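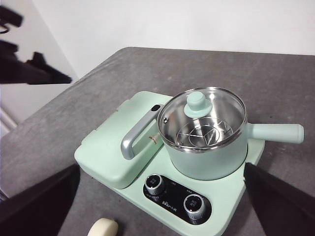 Week six of the manipulation project, and the lid task is finally in a state where I can write down what we are doing. For anyone who missed the earlier posts: there are five of us in the club's household stream (Hui-mei Leung, Burgi Eder, Sze-wing Chiang, Feng-yi Yu and me), we have one arm, and the assessment is a cooking appliance task of our own choosing. Ours is to lift the lid off the saucepan, set it down on the table, put it back, and turn one control knob to a marked position. The appliance stays unplugged for all of it.

The lid is harder than the knob. I had assumed the reverse.

Glass is the first problem. The depth stream returns almost nothing useful across the lid, and what it does return is mostly the steamer insert sitting underneath it. Our first grasp planner took the highest cluster of valid points and aimed there, and on a bad run that cluster was a highlight on the steel rim. Sze-wing replaced it with a colour segmentation step that looks for the mint-green knob in the RGB image and fits a circle to the flat top. The base, the pan and the pan handle are the same green, so the mask has to be restricted to blobs fully enclosed by the rim ellipse. That took most of a Saturday and is now 29 lines of Python, nearly half of them comments.

The second problem is approach direction. Coming in vertically with the fingers open, one of them has to clear the long handle on the pan. The handle is close enough to the line of the right finger that a small yaw error puts them in contact, and contact swings the pan. We now rotate the wrist so the fingers close across the handle axis, and open them only as wide as the knob needs plus a margin. Burgi wrote a check that rejects any yaw within a set band of the handle direction. It is crude and I have no plans to improve it.

Force limits: the gripper reports motor current as a raw value, not newtons. Our threshold is 200 counts for the lid knob. At 500 the fingers hold well but the whole pan shifts when the lid is released off-centre. Feng-yi is fitting softer pads this week, so both values will need redoing.

Turning the control knob is comparatively boring. Both knobs have chrome rings, which reflect whatever is above them, including the gripper, so we stopped trying to detect the ring edge and locate the black panel instead. It is a rounded rectangle with good contrast against the pale base. Once the corners are known, the knob centres are fixed offsets. The printing next to the knobs is too small to read from the wrist camera at our working height, so the target angle is hard-coded.

Logging. We have 3524 recorded frames from the wrist camera, all labelled with phase (approach, close, lift, place, retreat). Hui-mei did the bulk of the labelling and has asked that people stop renaming the phases. The labels are in the club folder under otell, which is the name of the repo, and vistent is the viewer. If vistent opens to a grey window, delete its cache directory and start it again.

Still open:

Replacing the lid. Lateral tolerance is small and the rim catches. Current idea is to lower until current rises, back off slightly, then spiral.

The grill side. It has a D-shaped handle with a button or latch at the top end, and Burgi wants to try it as an extension task. I would like the lid working first.

Lighting. Results differ between the afternoon and evening sessions and I have not yet separated that from the pads wearing. A cheap diffuser is on order.

Demo is in August. Code freeze is one week before it, and that includes comments.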